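Cahier d'atelier, juillet, 14 h 16
Caisson à tiroirs, suite
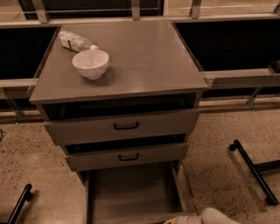

Je reprends là où je m'étais arrêté hier soir, donc au tiroir du bas. Vidé, dépoussiéré, dégraissé, et franchement je suis ravi du résultat ! Le fond est lisse d'un bout à l'autre, les parois sont hautes, on va pouvoir y mettre des choses volumineuses sans que ça frotte contre le tiroir du dessus. J'avais peur de trouver de la rouille dans les angles (l'ancien local était une vraie cave) et non, rien, deux traces de colle d'étiquette parties à l'alcool.

Les coulisses maintenant. J'ai mis la graisse Klinhom, le petit pot de 200 g, en couche très mince, au pinceau, puis une dizaine d'allers-retours à la main. Le tiroir du bas sort complètement et revient sans accrocher, un bonheur. Celui du milieu frotte encore un peu sur le dernier tiers, côté gauche. Celui du haut, bien, mais il reprend du jeu quand on le tire vite. À revoir avec Apinya, elle a démonté le même modèle chez Etermont et elle sait comment on redresse la butée sans tordre le rail.

Les poignées noires restent. On avait parlé de les remplacer, je suis contre : elles sont bien centrées, on y passe quatre doigts même avec des gants, et elles tranchent sur le gris, ce qui aide quand on cherche un outil en vitesse. Resserré les vis par l'intérieur, une goutte de frein-filet sur chacune.

Répartition, version du matin, à discuter :

Haut : ce qui sert tous les jours. Réglets, pointes à tracer, crayons, adhésif de masquage, la pince coupante rouge.
Milieu : visserie en boîtes, rangée par diamètre. Les boîtes Kandley passent en hauteur, j'ai vérifié au réglet, il reste 16 mm.
Bas : les serre-joints courts, le décapeur, et la perceuse si on accepte de la coucher.

Pour la charge, on m'avait conseillé de ne pas trop remplir celui du bas. J'ai fait l'essai au sol avec des sacs de sable, environ 500 N répartis sur le fond, une heure : pas de flèche mesurable. Je referai l'essai tiroir sorti, avec beaucoup moins et quelqu'un qui tient le caisson, parce que là c'est le basculement qui m'inquiète. En attendant, on n'ouvre qu'un tiroir chargé à la fois. Je colle un mot dessus.

Le plateau : grande surface presque carrée, et ce petit rebord devant que j'adore, les vis qui roulent s'arrêtent dessus. Je voudrais qu'il serve de desserte quand on travaille sur le comptoir derrière, et donc qu'il reste dégagé. La bouteille d'eau n'a rien à faire couchée là-dessus, même bouchée, je plaide coupable. Le bol blanc, par contre, je propose de l'adopter ! Profond, bord lisse, parfait pour la petite quincaillerie en cours de démontage. Un aimant au fond ne tiendra pas sur de la céramique, il faudra le coller.

Noté aussi l'étiquette d'inventaire, numéro 1413, à reporter dans le tableur. L'ancienne fiche disait « armoire Cinevance », c'est faux, l'armoire est partie au printemps.

16 h. Apinya Wattanapong est passée. Elle confirme pour la butée du tiroir du milieu : dévisser, cale en bois, deux petits coups de maillet, remonter. Elle trouve que le décapeur serait mieux au milieu, à hauteur de main. Elle a raison pour le confort, mais alors les boîtes de visserie descendent et on se baisse pour chaque vis. On teste sa version une semaine, puis la mienne.

Sol : la terrazzo mouchetée (ou ce qui y ressemble) est superbe une fois balayée et abominable pour retrouver une rondelle. Perdu une M4 ce matin, toujours pas revue. Prévoir un tapis clair, uni, devant le caisson.

Reste à faire : butée du milieu, jeu du tiroir du haut, feutrine au fond des deux premiers, essai de basculement, tapis.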